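2023-06-04

I've been sorting out the lolly situation before the long drive. Margit Sandberg is organising the street party at Culla this year and she asked me to look after the sweets again, the same as in March, when I ended up buying 252 individual lollies and storing them in three different cupboards.

This time I've set a few rules for myself. Everything is individually wrapped. Nothing with chocolate, as it goes grey in the pantry here by the second warm week. And it all gets sorted at the table before it goes into jars.

I bought most of it at Benjelloun, which has the better range of the two shops and sells by weight. The rest came from whatever was left in the house, including a few Debora Lo Presti gave me that I still haven't tried. I put the good cloth on the table, the light purple one with the white and blue flowers, and used a shallow cardboard box for the sorting. A low box is easier than a bowl. You can see the colours without digging, and the long packets lie flat.

The pink ones are long enough that they won't stand up in a small jar, so they'll have to go in the tall one with the clip lid. The twist-wrapped ones can go anywhere.

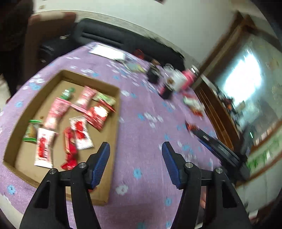 ## Jars and labels

I have four jars. Two are old Plostton coffee jars with the labels soaked off, which took most of an evening and some eucalyptus oil. The other two have clip lids and used to hold rice.

My plan is fruit flavours in one, mints in another, chewy ones in the tall jar and the leftovers in the last. I'm writing the labels on masking tape because it peels off cleanly afterwards.

Dušan Tóth reckons I should mix the lot and let the kids fish around. We tried that in March and every mint came home with me, so I'm keeping them separate. If anyone has a spare tall jar with a decent lid, leave it on my porch and I'll get it back to you after the party.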